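Sticky drawer knobs after painting, is it me or the paint?

**Jana** · Feltville · 2024-09-29

Hi all! So I've been redoing the dresser in my daughter's room and I'm at the very last step, which was supposed to be the fun one. I took off all the old knobs, sanded them, primed them and gave them two coats of leftover enamel from the porch chairs. That was nine days ago. They still feel tacky. If I press my thumb on one and hold it there I leave a print, and I've now done this so many times that one of them looks like it belongs at a police station.

The knobs are just cheap ones that came with the dresser (I paid 34 dollars for the whole thing at a yard sale, so I'm not crying over the hardware). They've been sitting in the laundry room on a piece of cardboard. It gets pretty humid in there when the dryer's going. I didn't thin the paint and I may have put the second coat on the same evening as the first. OK, I definitely did.

The color I'm going for is bright orange, and the shape I want next time is the kind with a neck and a big round bottom:
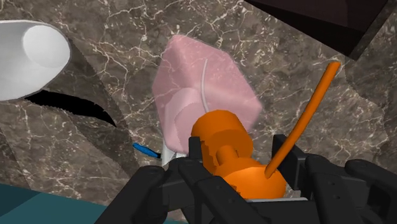 Orange with a narrow neck, fat at the base

My questions are whether these will ever harden, or if I should strip them and start over. And if I start over, do I need a different paint? I'd like to have the dresser back in her room before the grandparents visit. Thanks!!

---

**Deming Cheng**

Been there. You trapped the first coat. Oil enamel skins over on top and the stuff underneath can't get rid of its solvent, so it stays gummy for ages, and a damp laundry room makes it worse. The can usually says to wait overnight or longer between coats, and with old leftover paint I'd double whatever it says.

Before you strip anything, move them. Somewhere warm and dry with a little air going past, like the top of a bookcase with a fan across the room. Don't lay them on the cardboard either. I screw each knob onto a long machine screw and poke the screws into a scrap of foam so the knobs stand up and air gets all the way around. Give it two weeks. I had a set of coat hooks that took most of January to go hard and they've been fine ever since, no chips, and they get wet jackets on them every day.

If you can still dent them with a fingernail after that, strip them. Use a citrus stripper, a plastic bag and an old toothbrush. Wipe with mineral spirits after, let them dry a full day, scuff with 220 and go again with thin coats. I mean really thin, the first one should look bad. Also stop pressing your thumb on them! Use the back side where the screw goes in, it won't show.

My own light gray and white stuff always seems to dry quicker than the reds and oranges, by the way. Might be in my head, but I leave bright colors longer. I like glossy white so much I've ended up using it on nearly everything in the house.
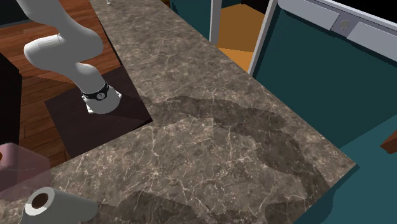 Glossy white, black collar near the base

---

**Bullitz**

just buy new ones lol. they're like four bucks each and come in every color

---

**Jana**

Ha, Bullitz, I did look, and the orange ones I liked were 67 dollars for the set before shipping, so more than the dresser AND the paint put together. I'll stick with the fan and the foam. Deming, thank you, I had no idea about the screws. They're on the bookcase now and I've told everybody to keep their hands off, me included. I'll post again when I know if they set up or if I'm out buying stripper.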